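Chapter 10
Floors, Dust and Waste
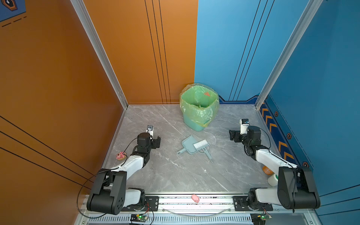

Cleaning a floor is usually the last job in a room. Dust from shelves, sills and tabletops falls as you work, and a floor swept too early has to be swept again. This chapter follows that order. It assumes you have finished the work in the chapters on surfaces and furniture, and that what is left is on the ground.

The chapter has 2 parts. The first deals with dry cleaning: picking up, sweeping, and using a dustpan and hand brush. The second deals with waste: choosing a bin, lining it, emptying it, and keeping it clean. Wet mopping has its own chapter and is mentioned here only where it affects the other two.

Before You Sweep

Pick up first. Toys, shoes, pens and anything else that belongs somewhere should go back to its place before a brush touches the floor. Small objects are easily swept into a pile and thrown out with it. At the Helletti guest house in Wulville, used as a case study later in this chapter, the housekeeping log listed 614 items handed in over one year. Many were earrings, keys and small toys found in dustpans.

The Dustpan and Brush

A hand brush suits small areas, corners and spills. Hold the pan at a low angle so that its front lip lies flat against the floor, and draw the dirt toward it with short strokes. Long strokes throw fine dust into the air. A thin line of dust will often stay in front of the lip. Move the pan back a little and sweep again -- two or three passes are normal.

Bristles pick up hair and grease over time. Comb them out by hand, wash the brush in warm water with a little soap, and let it dry with the bristles facing down.

Lining the Bin

A liner should be somewhat larger than the bin, with enough left over to fold down over the rim. Press out the air trapped between the bag and the wall before use. If the fold is too short, the bag will slide in as it fills.

Terms to Learn

Lip: the front edge of a dustpan.
Liner: a bag fitted inside a bin.
Kuroda fold: the double fold used in the Seltano training course, in which the rim of the liner is turned over 2 times.

10.1 Sweeping a Hard Floor

Hard floors include stone, tile, vinyl and sealed wood. Start at the wall farthest from the door and work toward the way out.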